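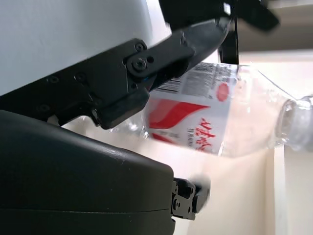
Is the Dralunley spring water open day worth the drive if you don't have kids with you? I'd go again tomorrow, and I went with my sister and a bag of sandwiches.

2019-04-14

I should say up front that I'm the kind of person who reads the back of cereal boxes, so a tour of a bottling plant was never going to be a hard sell. My sister needed more convincing. She'd been promised a garden center on the way home (we did stop, she bought a fern) and she came along on that basis.

Dralunley is the last village before the road starts to climb, and the plant sits a little above it, behind a row of poplars. Parking is in the field opposite. Wear real shoes! I had on canvas sneakers and they were soaked through before we got to the gate. Tickets were four dollars at a folding table, and they gave us each a hairnet, a paper coat and a pair of foam earplugs. I looked like a mushroom. My sister somehow looked fine.

They take you around in groups of 28, and ours left at 11. First stop was the spring itself, and I'd pictured something out of a fairy tale, mossy rocks and a trickle. What you get is a little stone hut with a steel door, and inside it a round hatch with a thick window in it, and you take turns bending over and looking down. You can hear it better than you can see it. Our guide said the water takes years to work its way down through the hill, and a man behind me asked how they know that, and we got a really good ten minutes on testing and rock layers that I don't think was in the script.

After that it was into the main building and in went the earplugs. The noise is something else. The bottles don't arrive as bottles, which I hadn't known — they come in as stubby little tubes with the screw threads already on, and they get warmed up and blown into shape right there. The guide passed a couple of the tubes around. They're heavier than you'd think, like a test tube with a chip on its shoulder. Then rinse, fill, cap, label, and off they go around a long bend toward the packing end. We stood at that bend for ages. There's something very soothing about it, and I noticed several of the dads had stopped pretending to read the signs.

The labeling machine is from Dokbridge and it's the oldest thing on the floor. It broke down while we were watching, and a woman in a blue coat opened the side, pulled out a long ribbon of crumpled labels, shut it again and gave it a slap. Big round of applause from us. She took a bow.

The lab was my favorite part. It's one small room with a window onto the corridor, and they let us in six at a time. They check samples all through the day, and there was a logbook open on the counter with tiny neat handwriting going back to December. They also do a taste test, with four paper cups: theirs, tap water from the village, water from Fasalden over the other side of the hill, and one that had been left in a warm car for a week. I got the car one right. I mixed up the other three completely, and I've been buying bottled water for years, so make of that what you will. My sister got all four and will be bringing it up at Thanksgiving.

I did want to hear more about the plastic. There was a display on recycling in the hallway, with a bench made out of old caps, but when somebody asked how many of the bottles come back, the answer got vague pretty fast. They're trying out returnable glass with a few restaurants nearby, and I'd have liked to see that line, but it wasn't running.

Lunch was in a tent. We had our sandwiches, but the Abbasi bakery van was parked beside it and I caved and got a spinach pie, then went back for a second one for the car. There was a jar on the bakery counter where you could guess the number of bottle caps. The answer was 1,001. I said six hundred.

A few practical things. The floor inside is wet in places and there are two flights of metal stairs, though they'll take you around by the loading dock if you ask at the table. The restrooms are all back by the gate. And the gift shop only takes cash, so I came home with no mug.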